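The Night Ferry to Flandport

The ferry left Sonddale at dusk in February with 113 passengers. My aunt had paid for a cabin and then decided she would sit up on deck. She had the house key in her glove. It was to her mother's house, sold that winter to a couple from Caverard.

"They wanted it by the first," she said. "I told them I'd bring it myself."

I asked why she hadn't mailed it.

"It's 300 steps from the harbor. I know the way."

We ate bread and cold ham. Past the lighthouse the wind got up and she let me button her coat. She talked about the hens, and the winter the well froze, and a dog that only came to whistling.

At Flandport she climbed the steps without stopping. The couple was out. She put the key under the blue pot, stood a minute, and then went in search of coffee.
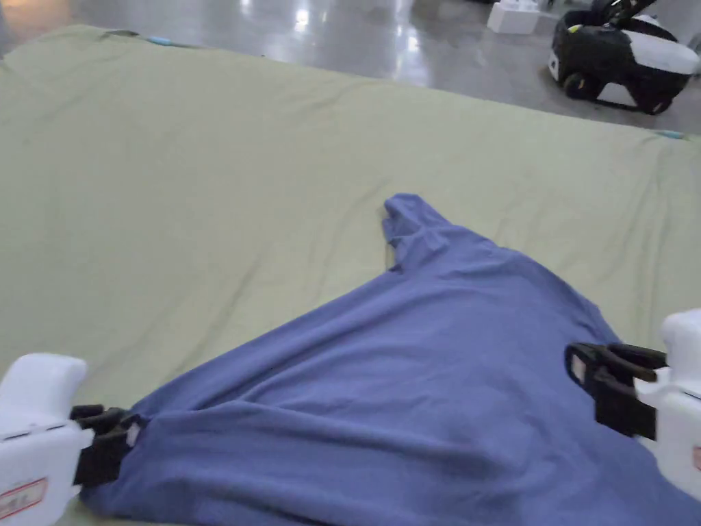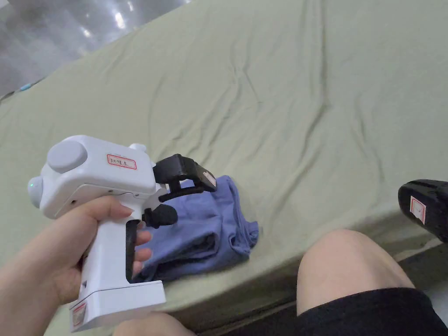

Pale green, in both pictures.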